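Merch and Stage Helper Wanted for the Vadura Tour

Zerkholm are looking for one person to join the crew in September

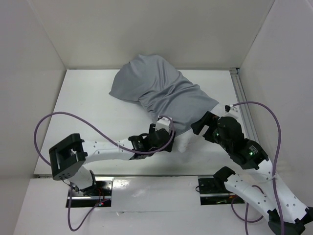 What you will do

We are a band of four and we play loud, slow rock. In September we go out with Munasinghe as support, and we need a helper for the full run. You will sell shirts and records at every show, fold and count the stock after closing, and help our drummer to load in and load out. On some evenings you will also change guitar strings. We can teach you this.

Who we look for

You have a driving license and you can lift 44 pounds. You speak English well enough to talk with venue staff. Experience on tour is welcome - but it is not necessary. We do not smoke in the van.

What we offer

Pay is $487 per week, plus meals and a bed every night. The tour is 3,416 miles in total, and the driving is shared.

How to apply

Please write a short letter to Arif Jayasinghe at Medico Booking, with the word "Vadura" in the subject line. Tell us also which was the last concert you paid for. Applications are open until January 30, 2018.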